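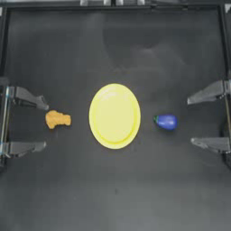
Yellow oval plate, empty.

From: Rin Kamata
To: Potley Cooks list
Date: Tue 27 August
Subject: Re: [potley-cooks] Dosa batter does not rise, and the Hasteo evening

Dear Deepika, dear all,

Thank you for the long message. I answer below your paragraphs, I hope it is easy to follow.

Deepika Rajan wrote:
> I have now made the batter three times with Divya's recipe and each time
> it stays flat. I soak the rice and the urad dal together for five hours,
> grind them, add the salt and leave the bowl on the kitchen counter for
> the night. In the morning there are perhaps four bubbles. The dosas
> taste of nothing and they stick. Is it my dal? It is from the big bag
> I bought in May.

I do not think it is the dal. A bag from May should still be good if you closed it well. I had the same problem in my first winter in Prarkholm, and for me it was two things together. My kitchen was too cold in the night, and I put too much water when I was grinding. Now I keep the bowl in the oven with only the lamp on. Please put a note on the oven door! I once heated it to 200 degrees with the batter inside, and the smell stayed for a week.

Also, please try to soak the rice and the dal separately. Divya Kulkarni told me this when I asked her last year. The dal must be ground first, with very cold water, until it is light and a small drop of it floats in a glass. The rice can stay a little rough, like fine semolina. Then you mix with your hand for two or three minutes. I was doubtful about the hand, but when I use a spoon the batter is slower. I cannot explain it.

My quantities for one batch: 600 g of idli rice, 150 g of whole urad dal without skin, one small teaspoon of fenugreek seeds (soaked with the dal), and salt. If your tap water smells of chlorine, leave it in an open jug for some hours before you use it.

> And for the sticking, should I buy a new pan? Shenoy has a cast iron one
> but it is expensive.

I would wait. Half an onion on a fork, with a little oil, rubbed over the pan before each dosa, helped me more than a new pan. The pan must be hot when you rub and then a bit less hot when you pour – I throw some drops of water on it to bring it down. If you pour on a very hot pan, the batter sticks to the ladle and you get a hole in the middle.

> Last question, are we still doing the dosa evening at Hasteo? Sem said
> something about the price of the room.

Yes, we are. Sem Van den Broek spoke with them and the small room is free on the second Friday of next month, from six o'clock. We must bring our own gas rings and take our rubbish home with us. He will write to the list himself about the money, so I will not say a number here and be wrong.

For the food I have this so far: Divya Kulkarni brings the coconut chutney and the red one, Divya Raju brings the potato filling (without garlic, two people asked), and I bring batter. Could you make the sambar? Yours at the spring lunch was the best I have eaten outside of a restaurant, and I still do not know what was in it. Tamarind, certainly, but there was also something sweet.

One more question for everybody. Has somebody tried dosa with a part of millet in place of the rice? I made it once with one third millet, and it was crisp at the edge but it broke when I folded it. Maybe the millet needs a longer soaking, or maybe I was only impatient with the turning.

Deepika, write to me how the next batter goes, also if it is flat again.

With kind greetings,
Rin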